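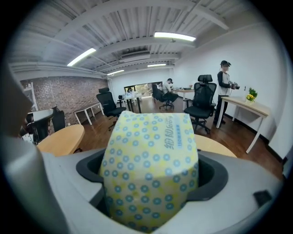 Home Projects Reports Contact

Shared Room Study: Storage and Tidying in a Student Workspace
By Jianhua Fan
January 30, 2021

1. Background

The Mitley room is a long office room with brick along the walls. Our course uses it for project work, and in the evenings other groups use it too. At the start of the term there were complaints that things left out at the end of one session were in the way at the next. My project was to record what gets left out, where it ends up, and whether a simple putting-away routine would help.

2. Method

I kept a log over 17 sessions. At the end of each session I wrote down every loose item that was not on a shelf or in a bag, and which surface it was on. Packaged snacks, drinks, cloths, cables and boxes were logged separately. Chairs and tables were not counted. The full log has 114 entries and is attached to the printed copy of this report.

I also asked the other users to try a routine for the last 4 sessions. Bottles go on the metal shelving, cloths are folded and left on the round table, and cables are coiled before leaving. The instructions were printed on one sheet and taped inside the door.

3. The area by the shelves

Most of the work on the routine was done at the back of the room. The round table is light yellow wood and has no drawer, so anything put on it stays in sight. I think this is why the folded cloths were the easiest part to keep up. The tall white shelving unit has four open tiers, and people used the upper ones for small bottles. The long table with the dark top was harder. Boxes, drinks, snack packages and cables all collect there, and it is the first surface people reach when they put something down.
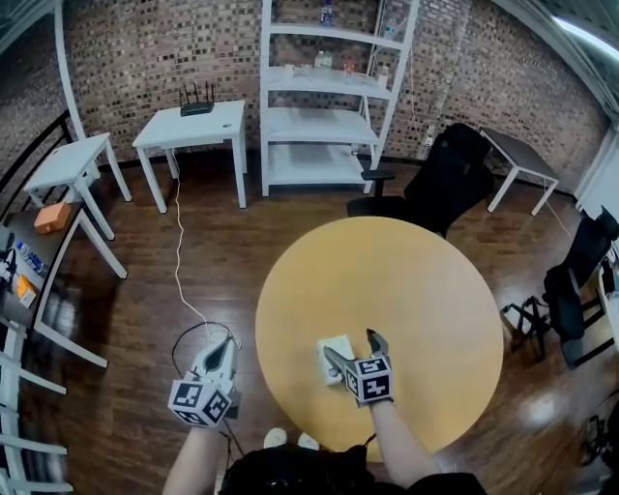

4. Results

Cables were the largest group in the log, followed by drinks. Cloths were left out unfolded in only 2 of the last 4 sessions. Cables did not improve at all. Two groups told me they did not coil them because they would need them again the next day.

Snack packages were fewer than I expected. The large soft ones take up a lot of space on a desk and people tended to finish them or take them home.

5. Next steps

I would like to repeat the log in April with a Prorard cable tray under the long table. Rao Supply has the same tray in a shorter length, but I have not measured the legs yet.

Contact: Mitley Student Projects | Copyright 2021 | Back to top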